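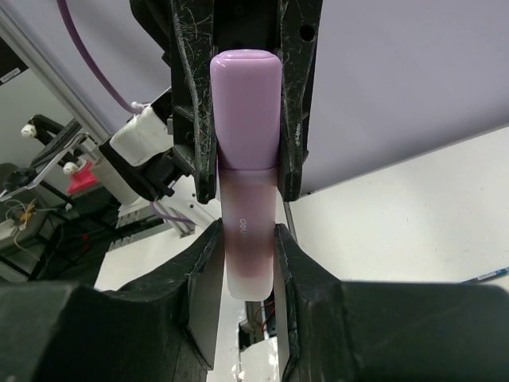
Lilac highlighter with its cap on.

Home | Study Skills | Reading | Writing | Exams | Contact

How to mark a long textbook in your second language

Print this page | E-mail to a friend

When I began my course, the first book on the list had 396 pages, and all of them were in English. I marked almost every line of the first chapter. After one week I opened it again and the page was completely yellow and pink, so I had to read everything a second time. The method below is what I use now, and I have taught it to several classmates.

What you need
Two highlighters in different light colors
A soft pencil
Small sticky notes
A notebook with numbered pages

Step 1. Read first with the pencil only
Take one section, from one heading to the next. Read it to the end without any color. If a sentence seems important, put a small dot in the margin. If a word is new, do not stop for the dictionary, only put a short line under it. Work for 25 minutes and then stand up, also when you are in the middle of a paragraph.

Step 2. Choose what each color means
I keep two colors. Yellow is for definitions and rules. Purple is for places which I do not understand yet. Write the meaning of the colors inside the front cover and do not change it before the book is finished. My friend Norbert Antal had five colors, and in May he could not remember what the green was for.

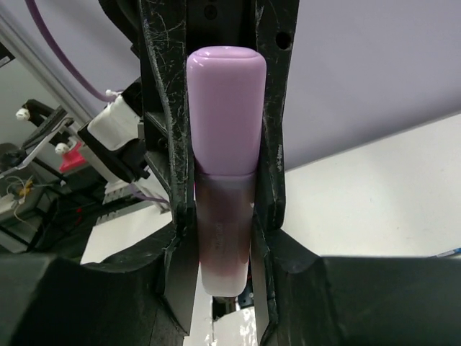 Light purple: for the parts to ask about.

Step 3. Go back to the dots
Now look only at your pencil dots. Many of them will not seem important any more, and you can erase these. For the others, mark the shortest piece that still makes sense when you read it alone. Usually it is a noun and a verb with a few words between them — almost never a complete sentence.

Try the ink on the last page of the book before you begin. On thin paper it can go through to the other side. For such books I make a vertical line in the margin and leave the text clean. 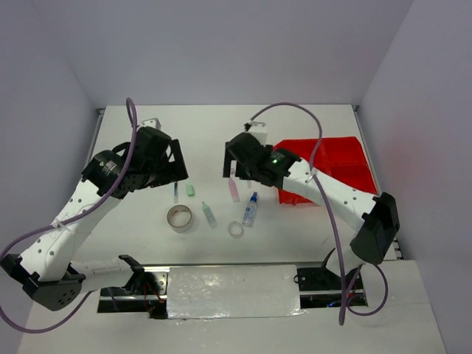 By Enikő Pap
Reading and Study Skills

Step 4. Take the words out of the book
Go through the underlined words and look up those which appear more than once. Write them in the notebook with the page number and with the sentence from the book. A translation alone did not help me much. I knew more than 500 words from lists and I still could not use them in an answer. Katalin Borbély, who taught our evening group, asked us to add one sentence of our own under each word, and I continue to do so.

Do not write more than nine words from one section. If there are more, the text is maybe too difficult for now and it is better to read something shorter about the same subject first.

Step 5. Empty the purple places

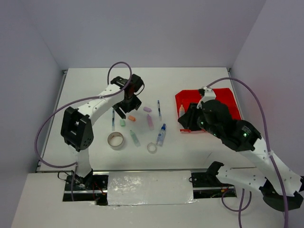 A purple mark should not stay alone. Put a sticky note beside it and write your question there, in full, with a question mark. "Why does the price fall here?" is a useful note. "Price???" is not, you will not know later what you wanted. Take the book with you to the class or to your study partner and ask. When you have the answer, write it in pencil next to the mark and throw away the note.

I do this on Sunday, usually in the morning, with the questions of the whole week together. If a note is still there after two weeks, I send the question to the teacher by e-mail.

If the book is from the library
You can not use color, of course. Copy the section, or use only sticky notes and put the definitions on the left edge and the questions on the top edge. Take all of them out before you return the book, the glue can damage old paper.

Before the exam
Read the yellow parts aloud, one chapter in one sitting. Close the book after each one and say it again in your own words, in English also if it goes slowly. Then open the notebook and cover the words with your hand.

This site uses cookies to remember your settings. By continuing to read you accept our cookie policy. OK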